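Are stacking crates worth it for a storeroom, or just a way to hide the mess?

6 min read · 790 views · 4 comments shared

dunlin_shelf

My sister-in-law swears by vented plastic crates and wants me to buy a load of them before we clear out the back room of the shop. I'm not convinced. We had cardboard for years and the cardboard was fine until it wasn't (damp corner, bottom boxes went soft, you can guess). But every time I've gone into someone's "organized" storeroom full of plastic crates, what I find is the same junk as before in a more expensive container.

The room is small. It gets yarn, display stands, returned stock, paper bags and the Christmas stuff. I need the floor back. Is there a case for crates that isn't "they look tidy"?

pelham_r

The case is that you can wash them. I wouldn't go much further than that.

People talk about stacking as if it were a feature you get for free. It depends entirely on the crate. Some sit on top of each other, some sit inside each other, some do both if you turn them around, and some do neither and slide off when you open the door. The listing will say "stackable" for all of them. I bought six from a place called Burnbridge that were stackable in the sense that a cat is stackable.

marrowfat

Oh come on, pelham. They're crates. I've run mine for years in a garage and the only one I ever broke I broke with a car.

The trick is to buy them all at once, same make, same size. The people who end up hating them are the ones who pick up odd ones over time and then wonder why the tower leans.

dunlin_shelf

That's what worries me, because I'd be mixing. There are already a few in there from the last tenant and I don't know the make.

chelsea_gosling

Posting under my own name because I've moaned about this in person to half of Droranthorpe already.

We did our storeroom in May. I was the one against crates and I lost the vote. The crates we have are the blue slotted kind with holes in the bottom and a handle hole on each short side. My honest review is that they're good to carry and annoying for anything small. Pens, price tags, cable ties, safety pins, it all goes through the holes or gets wedged in the slots. We ended up lining some of them with cardboard. So now I own the plastic AND the cardboard, and I'd like whoever told me this would cut down on waste to come and explain it to me.

Two high in the corner is the arrangement I've made peace with. I can see into the top one without reaching and I can get to the bottom one by moving exactly one thing.
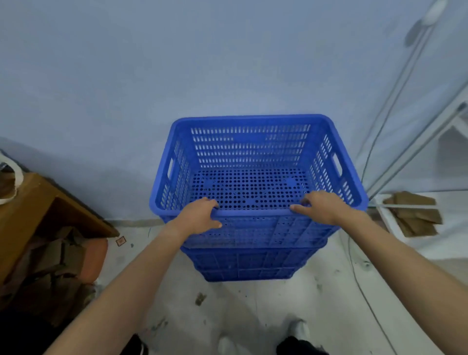
Two high, in the corner. Please be kind about the floor.

I've seen people go four high and say it's fine. It's fine if you never want anything out of the bottom one, and in that case why are you keeping it?

marrowfat

Four high is perfectly stable if you put the heavy stuff low. I don't see the problem.

chelsea_gosling

The problem is that I put the heavy stuff low, and then the heavy stuff is what I need at ten past nine with a customer waiting.

pelham_r

Chelsea is right about the access and I'd add another thing. That rim is doing all the work when you pull at the front like that. A thick rounded one is kind to your fingers. Ours had a thin edge and after an afternoon of shifting stock I had a line across both hands. If you're going to buy, go to a shop and pick one up with something in it. Don't go by the photos on the website where a woman in a linen shirt is carrying three lemons.

dunlin_shelf

Ha. Okay, that is useful. Do you lift by the rim or the handle holes?

chelsea_gosling

Handles if it's full. Rim if I'm just tugging it around or it's empty. I know you're supposed to use the handles every time. I don't.

tobermoor22

Can I be the boring one and say sweep first? Look at the floor in that corner. Every bit of grit on there is going to end up under the bottom crate and get dragged back and forth. Those ribbed ones will scratch a painted floor. Ask me how I know.

Also there's a cable along the floor on the right side. I'd want that up on the wall before anything else went in. Crates get shoved, and they get shoved into cables.

chelsea_gosling

I asked you all to be kind about the floor.

You're right about the cable. I'll get some clips. The floor will be dusty again by the end of the week whatever I do to it, so I'm not making promises there.

tobermoor22

Fair. I said it with love.

marrowfat

I don't agree about sweeping first. You sweep last. If you sweep first you're just sweeping twice, once before you move everything and once after all the fluff comes out from behind it.

tobermoor22

You sweep twice either way. That's what cleaning a storeroom is.

pelham_r

I'm with tobermoor. Also, marrowfat, has anyone ever seen your garage?

marrowfat

It's a private garage.

dunlin_shelf

Trying to drag this back. The other thing I've been offered is a set of lidded totes. Stemholm make them, they're solid sided, no holes, with a clip lid. They cost more. My sister-in-law says lids mean you can't see what's inside and everything turns into a mystery box. She may have a point, but I'm storing yarn and I don't love the idea of open tops with dust falling in all winter.

pelham_r

For yarn I'd want the lid. Open crates are for things that don't care. Slotted sides snag as well. I put scarves in one once and pulled out something closer to fringe.

The Stemholm ones I can't speak for. I'm suspicious of clip lids in general. The clips are the first thing to go and then you've got a box with a loose tray on top of it.

chelsea_gosling

Agree on yarn. I'd never put it in mine. Returned stock that's already boxed or bagged is fine in the slotted ones, and so are the paper bags if you stand them up. Display stands won't fit in any crate ever made, so don't let anyone sell you a big one "for the stands."

I'd ask Ó Dálaigh's down by the bridge if they still have seconds out the back. They used to sell off marked ones cheap, and a scuff doesn't matter on a crate. I went in for hooks and came out with a crate and no hooks.

dunlin_shelf

So the advice from the thread, as far as I can tell, is that crates are okay for some things, bad for the thing I own most of, and that I should have swept.

marrowfat

I think you should just buy the crates. You're overthinking it. It's a storeroom.

dunlin_shelf

You sound exactly like my sister-in-law.

pelham_r

Before you buy anything at all, empty the room and see what's left once you've thrown out what you don't need. I did it the other way around and had crates left over. I'm now storing empty crates in a storeroom I cleared out to make space.

chelsea_gosling

Oh, that's me too. We overbought and the spares sit there waiting for a use. They do nest a bit, but not the way the label said. Measure your corner first, dunlin, and leave yourself enough room to stand in front of it and pull. I have to do a little shuffle with my feet right up against the stack and it's no fun if you're also holding something.

tobermoor22

And measure at floor level. Our baseboard sticks out further than I'd allowed for and the whole row sat crooked.

dunlin_shelf

All right. Here's where I am. I'll use the ones the last tenant left for the bags and the returns, two high and no more. Lids for the yarn, but one tote to begin with so I can see how long the clips survive. I'm not buying a full set of anything until the room is empty. Sister-in-law will be told this was a group decision.

I'll post again when I've got the old cardboard out. It's heavier than I expected and some of it has no bottom left.

marrowfat

Put a sheet down first or you'll have it all over the shop.

tobermoor22

And then sweep.

790 views · 2 people are following this thread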